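The night freight to Tumulberg

8 Feb 2023

I finally rode the full length of the Hudstead branch last August, all 31 miles of it. Passenger service is down to two trains a day, and the line mostly earns its keep from grain. The night freight leaves the Jernell elevator with 80 hoppers in harvest season and needs a helper engine on the grade into Tumulberg.

Mitiku Birhane worked that grade for 20 years before he retired. He told me the trick was to keep the slack stretched over the top and leave the brakes alone until the rear end had cleared the summit. He also said the old siding at Woldemariam was too short for anything modern, so meets there meant a lot of sawing back and forth.

The depot at Tumulberg is locked now, but the platform is in decent shape and you can still read the mileposts from it. I got there before noon and had the place to myself until the local came through – one engine, six cars, no hurry.

I plan to go back when the winter timetable ends.

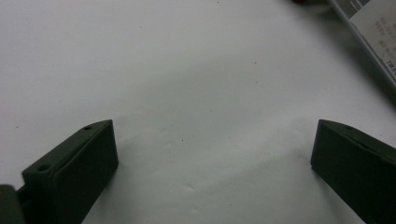
Pale gray-white tabletop, green gripper fingers on either side.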